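4. Covering the Folding Table and Folding the Light Cloths

This section is for the table with the Alell cover, the dark one. If you received the table without a cover, you can skip 4.1 and begin at 4.2, but read the caution at the end of 4.1 in any case.

You need: the table, the cover, the clamps from the small bag, a marker for fabric, a lint roller, and the light cloths which you wish to fold. An iron is useful but it is not required.

4.1 Putting on the cover

1. Wipe the table top with a damp cloth and let it dry for 10 minutes.

2. Unfold the cover on a clean floor or over the backs of two chairs. It is 350 cm long and it is used double, so on the table it becomes 175 cm.

3. Find the side with the sewn label. This side goes down.

4. Lay the cover over the table with the fold toward you. The open edges go to the far side, where the clamps will hold them.

5. Smooth it with the flat hand from the middle to the sides. Do not pull at the corners. If you pull, the cloth gets long at the corner and the middle rises.

6. Set the clamps at the far edge. Close each clamp until it does not turn any more when you push it with one finger, then stop.

Note: The new cover has creases from the packing. Faint ones may stay for some weeks and they do not disturb the folding. If you want them out, use the iron at the low setting from the inside of the cover.

Note: The cover takes lint, and with white cloths you will see it quickly in both directions. White lint is on the cover, and dark lint is on the white. Use the roller on the cover before each pile of white, and shake the cloth once away from the table.

Caution: Do not close a clamp on the bare table edge. Put the cover or a piece of thick fabric in between, or the edge will get a mark which cannot be polished away.

4.2 Sorting before you fold

1. Put the white cloths in one pile and the pale colors in another pile. The mint green goes with the pale colors, also when it looks almost white in the evening light.

2. Feel each cloth at the hem. If it is even a little damp, hang it again. A damp cloth folds very nicely and smells after two days.

3. Take one cloth from the pile and drop it loosely on the cover. It may fall in any shape. You do not need to throw it flat.

4. Look for the thickest part of the heap. Usually a rolled part lies there, and the hem is hidden inside. Open this part first and the rest becomes easy.

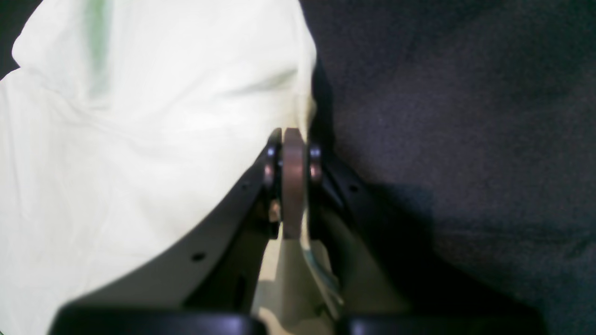 5. Press down the big folds with the side of the hand and leave the small wrinkles for later. The small ones mostly disappear when the cloth is stretched at two corners.

6. When you have one corner, keep it. Follow the hem with the other hand until you come to the next corner. If you let go of the first corner, begin again from step 4, it is faster than to search.

Note: The white cloths are thin and slide easily. The weight printed on the Clerero packet is 180 grams for the square meter for the thick kind; the thin kind has no weight printed. Both kinds are folded in the same way, but the thin one needs a slower hand.

4.3 The area next to the table

Keep the far side of the table free for the clamps and the marker. What you use often may lie behind the far edge, but it should not lie on the cover, where it makes a bump under the cloth.

Coats and jackets hang on the wall side, so that a sleeve cannot reach over the folding place. A padded jacket is the worst one, it takes much room and the zipper can catch a thin hem. Senad Grgić repaired three hems in one winter before we moved the hooks.

Cables and cords of any kind are kept away from the hands and away from the cloth.

Caution: The marker for fabric must be closed when it is put down. The ink does not show on the dark cover and you will find it first on the next white cloth.

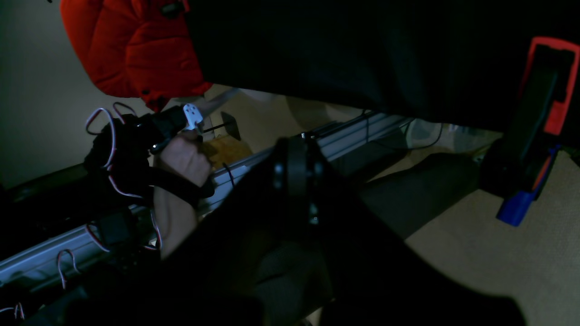
Druvamholm, March

Additions to this section after the first winter of use. They are from Roswitha Hollenstein and from me, and the numbers of the steps were changed accordingly. If you have the older printed pages, please take 4.2 and 4.4 from this version and keep the others.

4.4 Folding a light cloth in quarters

1. Lay the cloth on the cover so that the longer side is toward you. If both sides are equal, take the side with the label toward you.

2. Take the two upper corners and bring them down to the lower corners. Hold them there for a moment — the cloth likes to go back.

3. Check the lower corners. Often one is hanging out as a small point to the side. Lift only the upper layer, put the point under it, and smooth it from the fold toward the corner.

4. If a dark line is visible across the cloth, this is a second fold which you did not want. Open the upper layer, make it flat, and close it again. Do not try to press it away from the outside.

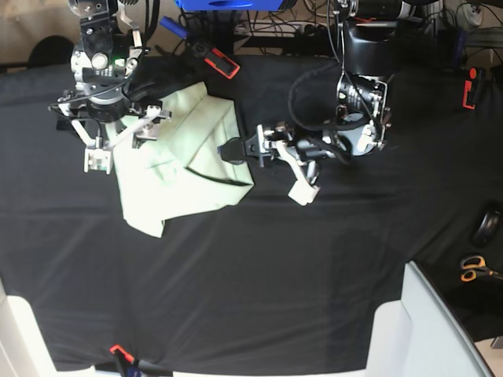
5. Hold the cloth at one side and smooth toward the other side. With pale green and other pale colors the wrinkles show as lighter places where the lamp comes from the side, so turn the lamp a little if you are not sure.

6. Fold from left to right. The edges should meet. A difference as wide as a finger is acceptable for household use.

7. Put the finished cloth on the pile with the closed fold to the front.

Note: Left-handed persons can do step 6 from right to left. Then all cloths in the same pile should be done so, or the pile becomes higher on one side.

Note: When the cover moves with the cloth, the clamps are too loose. Go back to 4.1, step 6.

4.5 Taking off the cover

1. Open the clamps, starting from the outside ones.

2. Fold the cover toward the middle, with the lint inside, and shake it outdoors.

3. Wash it alone and cold. Do not put it in the dryer.

4. Store the clamps in their bag together with the marker.

Spare clamps and a second cover can be ordered from Sriwong. Please write the length of your table in the order, also when you think it is the standard one.

Text: Aurelia Stöckli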